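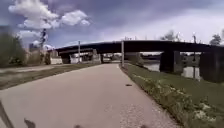

Squeaking from left pedal only when I stand up – what should I check first?

Posted in: Commuting and Everyday Bikes

Hello all. I ride a Prakby city bike, bought second hand, and I use it for going to work on the river path. Since September I have a squeak which is making me a little crazy. It comes one time per turn of the pedals, always when the left foot is going down. When I sit and pedal softly, it is silent. When I stand up, or when I push hard on the short climb after the bridge, it starts immediately.

What I have done until now:

I cleaned the chain and put new oil. No change.
I put a drop of oil on the pedal, where it turns. It was maybe better for one ride, then the same again.
I tightened the bolts of the saddle. I know it is strange, but I read that the saddle can make such noises. No change, and the noise is there also when I am not sitting, so I think it was a foolish test.

I have a set of hex keys and one adjustable wrench. I do not have the special tools for the bottom bracket. The repair shop in my town wants 36 only to look at the bike, and then the parts are extra, so I would like to exclude the simple things before I go there. Is it dangerous to continue riding in the meantime? My way is flat for the most part and I am not a fast rider.

Thank you in advance, and please excuse my English.

Posted by Danladi

Stevard
Accepted by the poster

I had the same complaint on my own bike two winters ago, and I will write the order in which I would do it today.

Begin with the pedal, but not with oil. Take the left pedal off completely. Please remember that the left pedal has a reversed thread, so you loosen it by turning clockwise. Many people forget this and pull with all their force in the wrong direction. Wipe the thread on the pedal and also inside the crank with a dry cloth. There is often gray dirt like paste in there. Then put a thin layer of grease on the thread and screw the pedal in again, the first turns by hand. If it does not go in easily by hand, stop and begin again, or you will damage the crank, and the crank is the expensive part.

Ride it for one day. In my case the noise was gone for good after this.

If it is still there, look at the bolt which holds the left crank. Hold the crank with one hand and the frame with the other, and try to move the crank sideways, toward the frame and away from it. You should feel nothing. If you feel a small knock, the bolt is loose or the bearing inside is worn. Do the same test on the right side. When both sides knock together, it is more probably the bearing. When only the left one knocks, it is more probably the crank bolt.

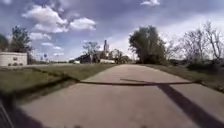
About the danger: a dry pedal thread is only annoying. A loose crank is another matter – if you continue to ride with it, the square hole in the crank becomes round, and after that no bolt will hold it. So I would do the sideways test tonight, before the next ride, even if you leave the pedal for later. It takes a minute and you need no tool.

One more thing. Write down how far you ride between each change, and make only one change each time. I changed three things in one evening and it took me long to understand which of them had helped.

Bokeck

Check your shoes. I am serious. My squeak was a metal lace ring touching the crank arm, and I had paid for a new chain before I found it. Ride one time with other shoes and listen.

Also the kickstand, if you have one. They get loose.

prakby_owner_124

just replace the whole bottom bracket, these bikes all do that after 5 years. mine went at 600 miles after I bought it used. not worth your time to search

Comment by Stevard: I would not buy a part before doing the sideways test. If there is no movement, the bearing can be perfectly good. And the bottom bracket needs exactly the tools that the poster does not have.

Comment by Danladi: Thank you to everybody. I did the test and there is no movement on either side. I took off the left pedal (clockwise, I said it aloud to myself) and the thread was completely dry, with a little rust. It is now cleaned and greased. This morning I was standing on the climb and I heard only the wind. I will wait one more week before I say that it is solved, but I mark the answer already. The shoes I also tested, they are innocent.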